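Readers wanted for the Wutham serial project

I'm Tamás, and I've got a soft spot for old novels that first came out in weekly parts, cliffhangers and all! This spring I'm putting one back together: The Burkidside Letters, which ran in a Fokgate newspaper over 90 instalments and was never printed as a book (a crime, if you ask me).

I need 11 people to read the scanned pages and type them up. You'd get a batch every fortnight, and you can do it at home in your slippers.
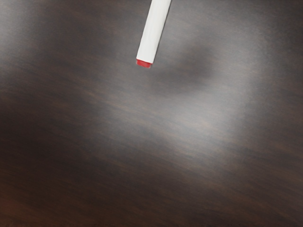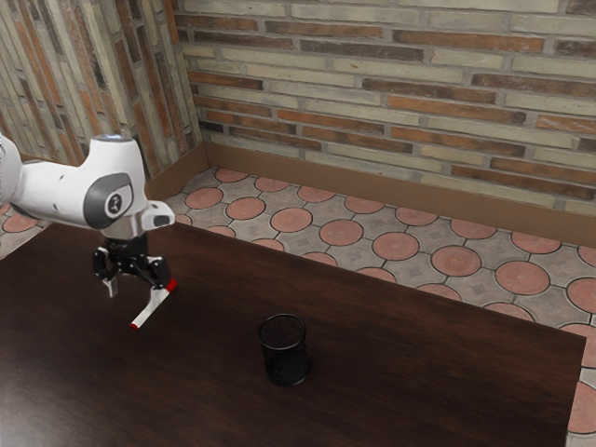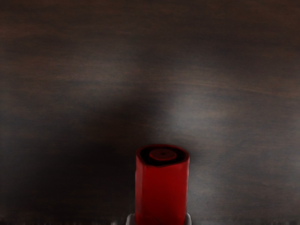

You don't need a degree or any experience, just decent spelling and patience with smudgy newsprint. An instalment comes to 800 words or so, plus the odd advert for liver pills, which I'd love you to copy out too. Ferenc Rácz is checking everything against the bound volumes, so don't panic over a misread comma.

I can't pay much, I'm afraid – it's a small thank-you from the Kerekes fund and your name in the finished book.

Fancy it? Send me a few lines about yourself and the last old book you enjoyed, by 2020-04-05.

Tamás Vincze, Wutham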